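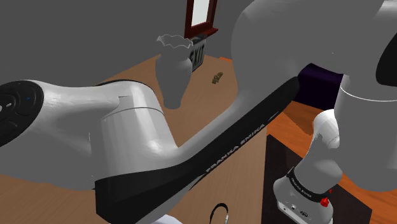
White arm, black disc, bits of the room behind.

Mon 19 January

Back on the allotment list. I rang Broltport council at nine and was told I am number 154, which is a worse number than I had in September. I asked how a person goes backwards in a queue. The woman said the list had been "refreshed".

Piyumi says I should just grow things on the windowsill like everybody else. Piyumi has a garden.

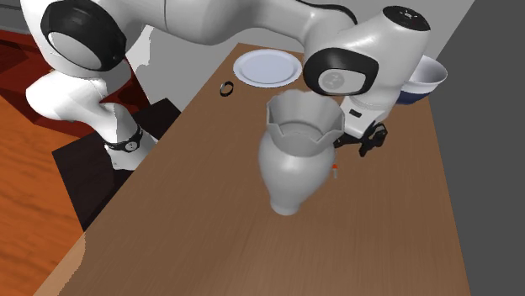
Went to Gudside after lunch for compost anyway, as an act of faith. Four bags, and I could carry one, so Gayan had to come out with the car and his opinions. He thinks leeks are a waste of soil. He also thinks you can chit potatoes in January, and left me a tray of them on the landing, where I have already kicked it twice.
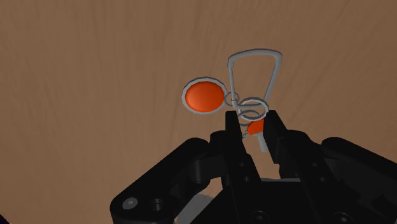 Dilani Gunawardena
Diarist and secretary, Dewan Road Seed Swap

Seed swap tonight. Asanka brought over 828 runner beans in a biscuit tin and wanted them written down properly. I wrote "beans". Chathurika took the last of the sweet peas while I was looking for a pen. Home by ten, soil in my good shoes. Must ring the council again about the refreshing.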